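Clearing and Sorting a Mixed Play Table

Applies to: toy food sets, plush toys, small tools and plates kept on one shared table
Time needed: under an hour for a first sort, a few minutes after that

A table used for play food tends to collect everything else in the room. The method below uses one open basket, one or two plates and a fixed place for anything with a battery. It was written for the Jabłońska Street playroom and has been in use there since May. The order of the steps matters more than the containers.

What you need

One round or oval basket, wide enough to reach into with a full hand
Plates with a raised rim
Clear bags for small sets
A damp cloth and a dry cloth
A label strip (we use Oltora, any paper tape will do)

Step 1. Clear one half of the table

Push everything to the back half. Do not sort yet. Wipe the front half with the damp cloth, then the dry one. White and light gray surfaces show streaks, so finish in one direction.

Step 2. Pull out tools and electronics

Screwdrivers, chargers, controllers and laptops come out first. Tools go back to the toolbox before the session ends. A screwdriver left in a toy basket will usually end up handle-first in the plush, with the shaft at hand height. Electronics may stay on the table if they are in use, set along the back or side edge.

Step 3. Divide the food

Separate play food into whole fruit, flat items and sets. Whole fruit can go loose in the basket. Flat items such as bread slices go on a plate, one layer deep. Sets with small parts go in a clear bag, closed, with the air pressed out so the bag lies flat. Wanda Szczepańska, who wrote the first version of this page, kept the bags in a drawer. We now leave them on the table until the last step — fewer get forgotten.

Step 4. Load the basket

Plush goes against the rim, fruit toward the middle and front. Soft items can hang over the side. Stop when the fruit starts to roll off the pile. A basket that needs to be packed tight is too small for the set, and a second one should be added.

Check the table before going on to the plates. The basket and the controller are at the back, and the screwdriver in the basket still has to come out (Step 2).

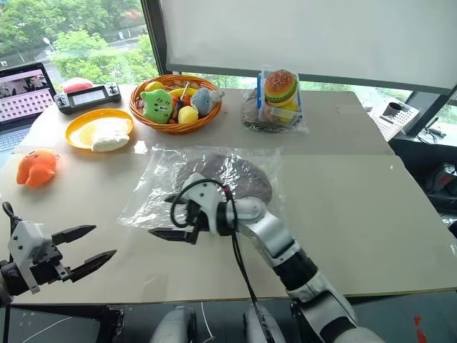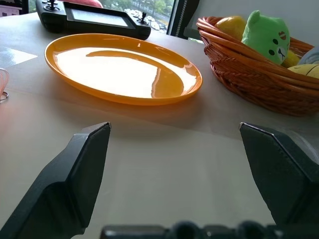
Step 5. Finish the plates

Wipe each plate after its food has been lifted off. Glossy plates are easiest to check from a low angle, where smears show in the reflection. Stack round plates together and keep oval ones separate. Return the flat items to the top round plate.

Step 6. Put the bags away and label

Bags go in the Jastano drawer unit, second drawer, label facing out. Write the contents on the tape, plus the weekday of the last check. Ours is Friday.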